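Technicien(ne) de maintenance, cellule de tri robotisée, Druvdale

Publié le 19 juin 2018. Réf. 1351

On cherche quelqu'un vite. Poste à pourvoir dès que possible, au plus tard en novembre. CDI, temps plein, horaires de jour, une astreinte par mois.

Chez Nisis on a une cellule, une seule, et elle tourne toute la journée : un bras, une pince à doigts, une caméra au poignet, un plateau blanc. Elle prend des cubes de couleur et les repose, en boucle, pour valider les réglages avant de les envoyer chez nos clients (Pakix surtout, Timmermans depuis cet hiver). Quand elle s'arrête, tout le monde attend. Nele Groen s'en occupait, elle passe aux études, il faut reprendre derrière elle.

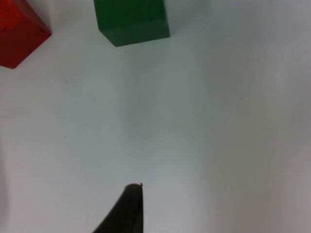
VOS MISSIONS

Le matin : essuyer le plateau (la moindre poussière sombre sur le blanc, la vision peut la prendre pour un objet), contrôler les doigts de la pince, bout et arêtes. Une bavure en bout de doigt, ça se reprend à la lime fine ou on change le doigt. Ensuite prise à vide, puis 100 cycles rouge / vert, relevé dans le cahier.

Chaque semaine : recalage caméra-pince, serrage des vis du poignet, controle des câbles. Éclairage aussi, les ombres sous les cubes faussent le contour si une rampe faiblit.

En cas de panne : diagnostic, remplacement, remise en route, un mot à Oana Ardeleanu qui gère le planning des essais. Pièces en stock sur place, le reste se commande.

PROFIL

Bac pro ou BTS maintenance, électrotechnique ou équivalent. Première expérience sur robot six axes appréciée, débutants soigneux acceptés. Lire un schéma, tenir un cahier propre. Anglais technique lu. Habilitation électrique à jour ou à repasser avec nous.

ON PROPOSE

Salaire selon grille, coefficient 11 à l'embauche, tickets resto, formation de deux semaines en binome avec Nele.

CANDIDATER

CV + quelques lignes, pas de lettre type. À déposer à l'accueil ou par courrier à l'attention de Mieke Vandenberghe, bâtiment principal, bureau 105. Entretien sur place avec passage devant la cellule, prévoir chaussures de sécurité.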